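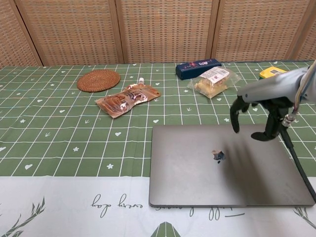

Wallton Home Sewing and Mending Program
Progress report to the Halladia Fund
Submitted 24th August by Boglárka Illés, Program Manager

Purpose of this report

This report covers the first half of the grant period, beginning in April. It sets out what has been delivered against the agreed work plan, how the grant has been spent, where the program has fallen behind, and what we are asking the Fund to approve for the remaining months.

Background

The program offers free instruction in sewing, mending and basic alterations to adults living in Wallton and the outlying district of Baleck. Classes are held at the Daza Street center and, by arrangement, in smaller groups in Baleck. The original application identified two needs: the cost of replacing worn clothing and household linen for families on low incomes, and the lack of daytime activities for adults who are at home during the week.

Delivery to date

Enrollment has gone ahead of plan. The program has recorded 789 individual attendances across all classes. Most of these were at the beginner level, which covers hand stitching, hems, buttons and simple patches. The intermediate course, which introduces the sewing machine and moves on to zippers and lined garments, started late but has been full from its second week.

A total of 1338 items have been repaired or altered in class and returned to use. Participants record each item in a log at the end of the session. Pants and work clothes make up the largest share, followed by bed linen and children's coats. Curtains were not part of the original plan, but requests were frequent enough that a short unit on measuring and hanging them was added to the intermediate course.

The Baleck groups have been slower to establish. Bus service to the district was reduced in the spring, and the room first offered to us did not have enough outlets for the machines. The groups now meet in the reading room of the public library, where the lighting is good and storage is available on the same floor. Attendance has risen since the move, though it remains below the level set out in the work plan.

Staffing

The program employs 3 instructors, all part time. One post was vacant for most of the spring after the first candidate withdrew. During that period the two instructors in place covered additional hours, and the evening class at Daza Street was suspended until the vacancy was filled. The evening class is running again and those on the waiting list were offered places first.

All instructors have completed the safety training required under the grant agreement. The written procedure for irons and cutting tools was revised after a minor burn in one of the beginner classes. First aid was given on the spot and no further treatment was needed. The incident was reported to the Fund at the time.

Participant feedback

Feedback is collected on a short paper form at the end of each course. Participants were positive about the pace of the beginner classes and the patience of the instructors. The most common complaint concerned the machines at Daza Street, several of which are old and hard to thread. Some participants also asked for printed instructions to take home – these have now been prepared for hems, darning and zipper replacement, with further sheets to follow.

Finances

Spending on instructors' pay is below budget because of the vacancy described above. Spending on thread, needles and interfacing is over budget, owing to higher enrollment and a rise in our supplier's prices. Room costs are as planned. Machine repair has used nearly all of the amount set aside for the full year. A full statement of accounts is attached as Annex A, and copies of receipts are available on request.

Matters for approval

We ask the Fund to approve 2 changes. The first is to move part of the unspent pay budget to the equipment line, so that the oldest machines at Daza Street can be replaced before the fall courses open. The second is to lower the attendance target for Baleck for the current year and restore it in the next, when we expect the groups to be fully established. Neither change affects the total amount of the grant.

Next period

The fall timetable will include the beginner and intermediate courses, the restored evening class and an open mending session for former participants. Registration forms have been sent to the library and to the Wallton health clinic. The final report will include a full breakdown of attendance by course and location, and the item logs will be kept at Daza Street for inspection by the Fund until the grant is closed.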